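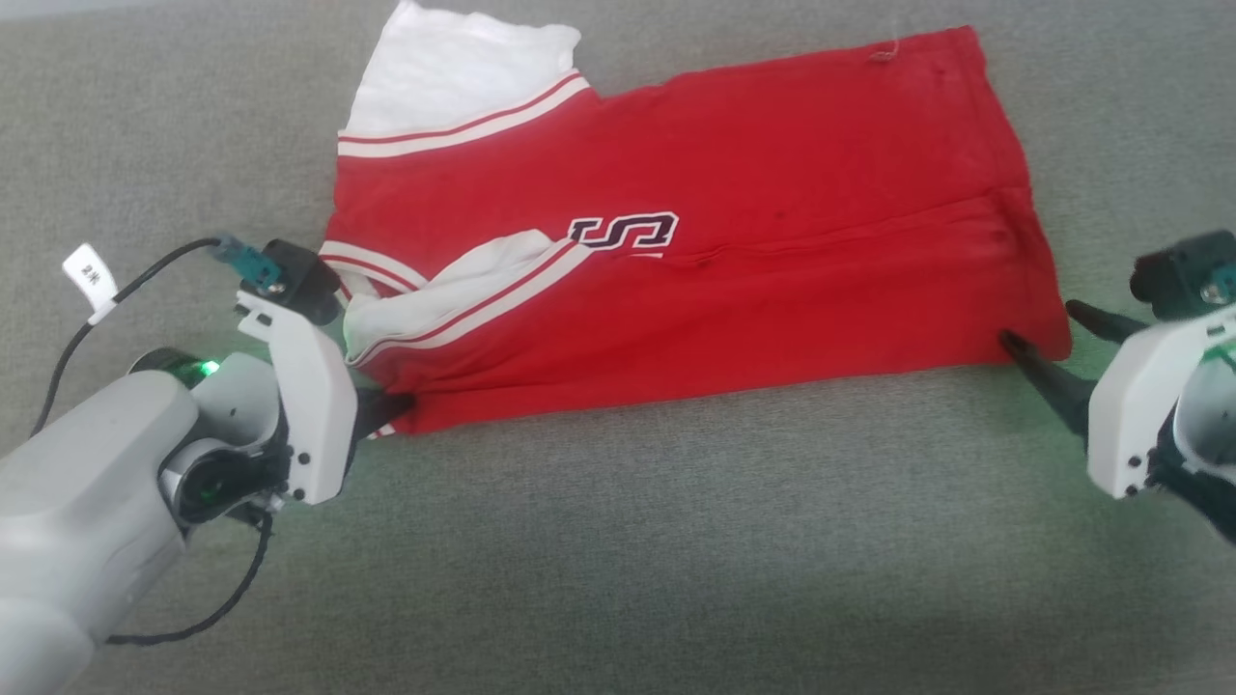
Figure 1. Two arms on the red shirt, with the folding partly done. Seen from the head camera.

Handout 8: From Pixels to a Pinch
Robot Software Lab, Noswood
Notes by Marjatta Pitkänen, with corrections from Teguh Ngui

Welcome back, everybody, and thank you for the lively questions last week (I have answered the ones I could, and passed the harder ones to Teguh). This time we leave rigid blocks behind and spend the whole session on cloth, which I have been looking forward to since January!

Let me begin with what makes a shirt awkward for a planner. With a block, six numbers tell you where it is and how it is turned, and once you have those you can plan a grasp, close the fingers and go home. A shirt has no such short list. Every wrinkle is part of its state, and half of it may be hidden under the other half. Look at the lettering in Figure 1: the S can be read partly, and most of what stands next to it has gone under the folded sleeve. Your perception code has to cope with that, so please don't write a detector that waits for the whole word before it believes it has found the front of the garment.

What we do in this course is keep a small state and refresh it often. The planner carries four things:

Outline: a polygon around the visible cloth
Landmarks: collar, cuffs, hem corners, each with a confidence between 0 and 1
Holds: which gripper has which part, or none
Step: where we are in the fold script

Landmarks that drop out of sight keep their last position, but their confidence decays at every update. I used to delete them right away, and Esko Saarinen, who took the course before you, showed me a run where the planner forgot a sleeve completely and started the script over. We have kept the decay ever since.

Now to the cameras. The head camera gives you the overall layout, and it is the one to trust for the outline. The wrist cameras see much less cloth, but they see it together with the fingertips, and for the last stretch before a grasp that is what you want. Before any of that is useful you need to know where the fingertips fall in the wrist image, and for this we take a reference view with the gripper open and nothing between the fingers.

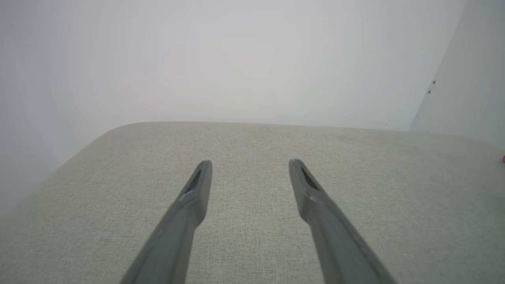
Figure 2. Wrist view, gripper open over the bare fabric. Mark both fingertips in a view like this one.

Mark the two tips by hand the first time, please, even though the Tutero package will offer to do it for you. Ten minutes of clicking teaches you a great deal about how much of the image the fingers take up. The dark slots near the tips make good features to match against later on, and the bare cloth has enough speckle in it that an edge detector with a low threshold will happily find edges everywhere. Raise the threshold until the weave goes quiet, then stop — the outline of the garment needs to survive.

A word about color. Onni Suominen asked whether we could simply segment on red and be done with it. For the body of this shirt, yes, and it is a perfectly good first pass. The sleeves and trim are white, though, and a plain red mask throws them away along with the wall. So use the red region as a seed, grow it across strong texture changes, and check the result against the last outline you had.

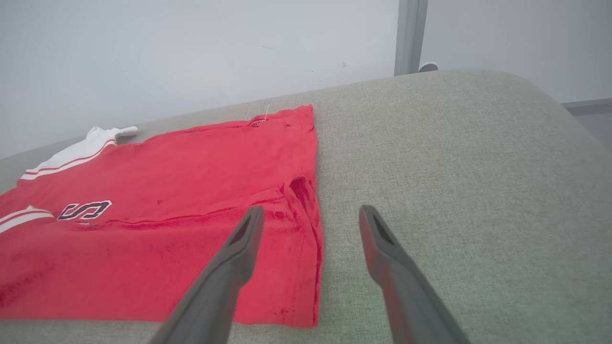
The approach itself runs as a loop at 20 updates per second. Each time around, find the nearest folded edge, compute its offset from the midpoint between your two marked tips, and send a sideways correction. Only when the offset has stayed under 2 millimeters for 20 updates in a row may the gripper go down. I know the waiting feels slow (it is one second, I promise you will live). If the edge is lost, back off to the height you started from and ask the head camera for a new outline.

Be careful with the word "edge," by the way. Seams, creases and stripes of trim all look like edges to a gradient filter, and a crease in the middle of the body is a poor place to pinch when you meant to take the border. We ask that the background appear on one side of any candidate before it is accepted.

For two-arm steps, both grippers must report a hold before either one lifts. Impi Nurmi wrote the small handshake module for this, and it is in the Rantala folder next to the fold scripts. Read her comments at the top of the file before you change the timeouts.

To do before next time:

Mark the tips in your own reference view and save the file under your group name.
Write the offset function and test it on the recorded wrist images.
Plot landmark confidence over one complete fold, and bring the plot with you.

Groups using the Cavusia simulator should switch off its cloth smoothing first, or the creases vanish and the exercise becomes far too easy. Questions to Teguh or me, any afternoon except Friday.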